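グリッパー見くらべの一日 Trarari公開日に行ってきました

朝、駅からのバスを一本まちがえまして、受付に着いたのが開始ぎりぎり。名札を首にかけてもらって、スリッパにはきかえて、もうその時点で汗だくです。Trarariの実験室公開、前からずっと行きたかったんですよ。1月の回は申し込みに出遅れて落ちていたので、今回は案内が来たその日に申し込みました(仕事中でしたけど、まあ、お昼休みということで)。

お目当ては、グリッパーの試用コーナー。うちの職場でも小物の仕分けを腕二本のロボットにやらせようという話が出ていて、カタログだけは山ほど読んだんです。でもカタログって、どれもよくつかめることになっているじゃないですか。つかみそこねるところを見たい!というのが正直な動機でした。

案内役はAnselmo Salesさん。制御盤の担当だそうで、最初に緊急停止ボタンの場所を教わりました。参加者は7人ずつの組に分かれて、各テーブルを順番にまわります。私の組は最初がコントローラー、次がカメラ、そのあとにグリッパー、という順でした。

コントローラーのテーブルでは、DalanceとEvangelistaという二つの機種がならんでいました。どちらも操縦側のレバーを人が握って、離れたところの腕を動かす方式です。Dalanceはとにかく軽い。手首をくいっと返すと腕もすぐついてくる感じで、最初の一分は楽しくてしかたないんですけど、軽すぎて自分の手の震えまで伝わるんですよね。私がやると腕の先がずっとぷるぷるしていて、後ろの人に笑われました。Evangelistaのほうは少し重たくて、動き出しに「よいしょ」が要ります。そのかわり、狙ったところでぴたっと止めやすい。長時間使うならどっちですかと聞いたら、Salesさんは「肩がこるのはEvangelista、目が疲れるのはDalance」と言っていました。なるほど、わかるような、わからないような。

カメラのテーブルはJussara Coutinhoさんの担当で、ここが意外に長引きました。頭の位置につけたカメラ1台でやるか、手首にも足すか、という話です。頭の位置からだと全体は見えるけれど、グリッパー自身がかぶって、つかむ瞬間の指先が見えにくい。手首カメラがあるとそこは助かるものの、今度は画面が増えて操縦する人が迷う。Coutinhoさんは「慣れるまでは頭だけでいい」派で、同じ組にいた大学院生の方は「いや最初から手首も要ります」派で、ふたりで盛り上がってしまい、私は横でうんうんうなずいているだけでした。どっちの言い分もノートには書いたんですが、帰って読み返したら自分の字が読めません……。

映像の設定でひとつ覚えて帰ったのは、シャッターの話。腕が速く動くとグリッパーの輪郭が流れて、あとで映像を見たときに指がどこにあるのかわかりにくくなるそうです。毎秒60コマで撮っていても、露光時間が長ければやっぱり流れる。ここはコマ数ばかり気にしていたので、ちょっと反省しました。

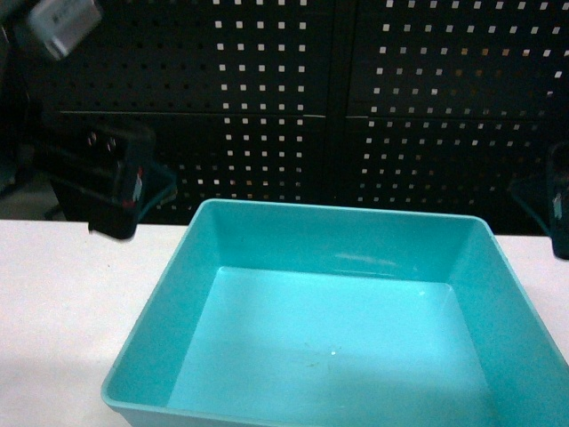
文・西棟見学記録 Mayu Sakai(生産技術担当/週末は見学ブログの人)

さて、お待ちかねのグリッパーです。作業台は白い天板で、奥に黒い有孔ボード。水色というか青緑というか、あの明るい色のトレーを手前に置いて、左右の腕で物を入れたり出したりします。トレーが空の状態から始めるのが決まりだそうで、腕を待機位置に戻して、トレーをのぞいて、それから「はい、どうぞ」と声がかかります。

くらべたのは2種類。ひとつは平行に開閉する硬い指のタイプ、もうひとつはVitumska製の、指の腹がやわらかいタイプです。課題は、木のブロック、丸めた布、それから薄いカード。これを台の上から拾ってトレーに入れるだけ。入れるだけなんですけどね!

硬い指は、ブロックがほんとうに気持ちいい。かちっとはさんで、すっと持ち上がって、角度もずれません。ところがカードになると、指先が天板をこするばかりで、いつまでたってもすくえない。私は早々にあきらめて、カードを台の端までずらしてつまもうとして、そのまま床に落としました。ずるい手を使おうとした罰です。

Vitumskaのほうは、カードも布もやさしく拾ってくれます。おおー、と声が出ました。ただしブロックを持つと、指の腹がたわむぶん、持ち上げたあとにくるっと回ってしまうことがある。トレーに入れる分には回ってもかまわないんですが、向きをそろえてならべたいときは困りますよね。うちの仕分けはまさに向きをそろえる作業なので、ここでかなり悩みはじめました。

あと、気をつけたいのがトレーのふち。グリッパーの高さがちょうどふちと同じくらいになるところで横に動かすと、こつんと当たります。私は二回やりました。担当のAyuba Sulemanaさんによると、慣れた人でも急いでいるとやるので、必ず一度上げてから横に動かすように練習させているとのこと。深いトレーならもっと上げる必要があって、そのぶん時間もかかる。容器選びもグリッパー選びのうちなんですね。職場の深型コンテナ、考え直したほうがいいかもしれません。

もうひとつ、トレーの底の光り方の話もおもしろかったです。つるっとしたプラスチックなので、天井の照明が内側の壁に白く映りこみます。人の目なら気にならない程度でも、画像から物の輪郭を拾おうとすると、その白い筋がじゃまになることがあるそうで。つや消しのトレーも試したけれど、今度は汚れが目立って拭くのが大変、とSulemanaさん。地味な悩みだなあと思いつつ、こういう話がいちばん聞きたかったんです。

休憩のときに、コーナーの壁に貼ってある記録表を見せてもらいました。試用コーナーができてからの試行回数が1,914回。失敗の欄がちゃんと分けてあって、「落下」「ふち接触」「空振り」「時間切れ」。私のカードは「落下」に一票入りました。失敗の種類を先に決めておくやり方は、明日からでもまねできそうです。うちは今まで成功か失敗かだけだったので。

最後の質疑では、Valquíria Cavalcantiさんが指の交換について話してくれました。硬い指とやわらかい指を途中で取りかえながら使えないんですか、という質問が出て、できるけれど、取りかえるたびに原点を合わせ直すので、一日に何度もやるのはおすすめしないとのこと。左右の腕で別々の指をつけるのはどうですか、と私も聞いてみました。これは試している人がいて、操縦する側が左右で力加減を変えることになるから、最初の数日は頭がこんがらかるそうです。想像しただけでこんがらかりました。でも、左で布をおさえて右でブロック、みたいな使い方ならありじゃないかなあ。

帰りに受付で、次に試してほしい物を書く紙をもらったので、「小袋に入ったねじ」と書いてきました。職場でいちばん手を焼いているのがこれなんです。袋がすべるし、中身が片側に寄るし。次の公開日までに誰かがつかんでみてくれていたらうれしいです。

持ち物のメモも残しておきますね。実験室の中は冷房がよくきいていたので、羽織るものが一枚あると安心です。駅からのバスは、北口ではなく南口から出るほうに乗ってください。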